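Looking After a Children's DVD Shelf
Posted by Mwanaisha Swai, Jan 11, 2018

We own 87 discs, nearly all of them cartoons, and they get played by people under seven. These are the habits that have kept most of them working.

Sort by series first
Put all the discs from one show together, then the one-off films after them in alphabetical order. Small children look for a character on the spine, so a set split over two shelves ends up on the floor. Turn every case the same way up. If the set is long, put a number sticker on each spine in viewing order. The numbers printed by the distributor often follow the release dates in another country.

Empty cases go in a separate box under the shelf until the disc is found. 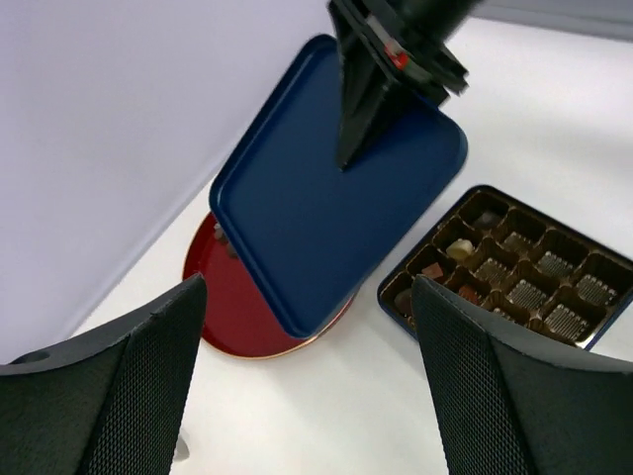

Cleaning a disc
Rinse off grit under lukewarm water. Add one small drop of dish soap and spread it with a fingertip. Rinse again and pat dry with a soft cotton cloth. Wipe from the center hole straight out to the edge, never around in a circle. Paper towels scratch, and so does the hem of a T-shirt if there is printing on it.

Jam comes off with the same method, but let the disc soak for a minute first. Do not use window cleaner or nail polish remover.

If a film still freezes at the same spot after cleaning, try it in another player before throwing it out. Our Jurer player gives up on discs that the old one in the bedroom reads without trouble.

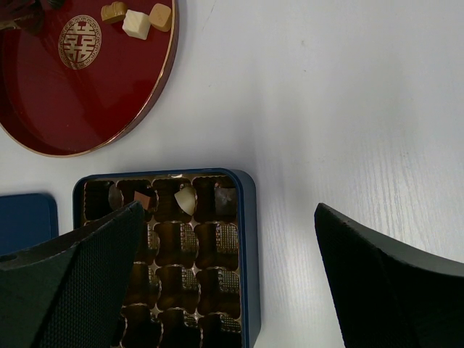
Can I keep discs in a zip wallet and throw the cases away?
You can, and it saves a lot of room. Cut the cover sheets down and file them in the wallet with the discs so the children can still pick by picture. Keep the cases for box sets if you plan to sell them or pass them on. The secondhand shop in Kelldale will not take loose discs.

Cracked cases
A plain replacement case costs very little and the printed cover slides right in. Buy the standard width. Slim ones leave the spine text folded around the corner. I buy a pack of 16 each February and it lasts the year.

When the hub teeth snap off and the disc rattles, change the case that day. A loose disc picks up more scratches in a bag than it does in the player.

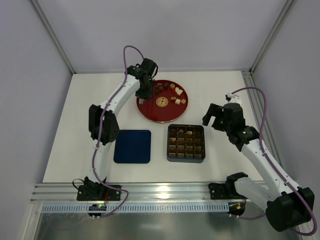

Lending and getting back
Write your last name on the inside of the case in permanent marker. Do not write on the disc or put a sticker on it, as a label that lifts can jam the drawer. Keep a card in the gap on the shelf with the title and who has it.

Travel
Take only what will be watched, in a small wallet with a stiff cover. Keep it out of the door pocket and off the dashboard in summer. Eject the disc before you turn off the engine.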